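Home Products Newsroom Careers Contact

Rasine opens cable preparation service for small workshops

SAAVEDRA, July – Rasine, a maker of cords and small connectors, announces today a new service for workshops which need cables in small quantities. The service carries the name Clakitz and it accepts orders starting from 37 pieces.

A white table, a black cable

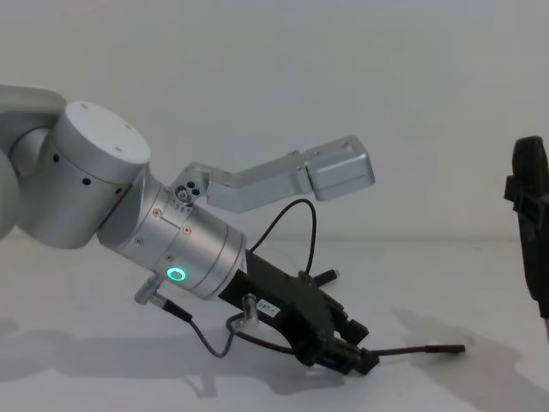
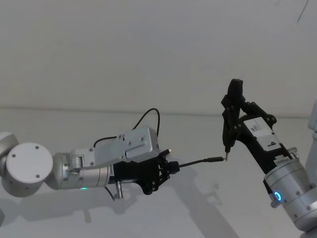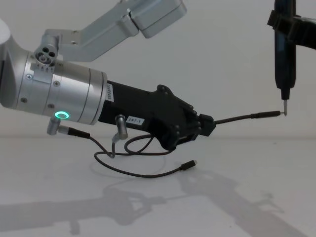
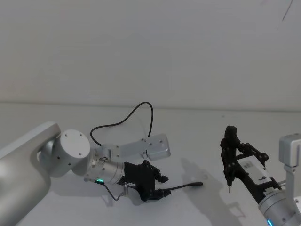

Until now, the smallest order at Rasine was 375 pieces. Many repair shops and makers of audio equipment told us that this number is too high for them. They bought long cords in a store, cut them at home and put on the plugs by hand, and the result was not always the same from one cord to the next.

With Clakitz, the customer chooses the length, the thickness of the cord and the type of plug. Black is the standard color, and other colors can be requested at extra cost. Each cable is tested before packing, then coiled and closed with a paper band, so that it does not arrive with knots. The box contains a short sheet with the length and the plug type of every cable inside.

"A customer with a small workshop has the same right to a good cable as a big factory," says Damián Rivadeneira, head of customer orders at Rasine. "We have heard this request for a long time, and I am glad that we can finally answer with yes. The first orders are small, but they come with very exact wishes – and we like this kind of work."

The service was prepared during 4 months together with Vulton, a distributor of electrical parts, which keeps the plugs in stock and will also take back unused cables in their closed packing. Returns are possible for 2 weeks after delivery. Cables made to a special length cannot be returned, except when there is a fault.

Orders can be placed with the form on the Rasine website or by phone in the mornings. Customers who already have an account do not need to register again. A printed sample card with the available cords is sent free of charge on request.

Press contact: Damián Rivadeneira, Rasine, Saavedra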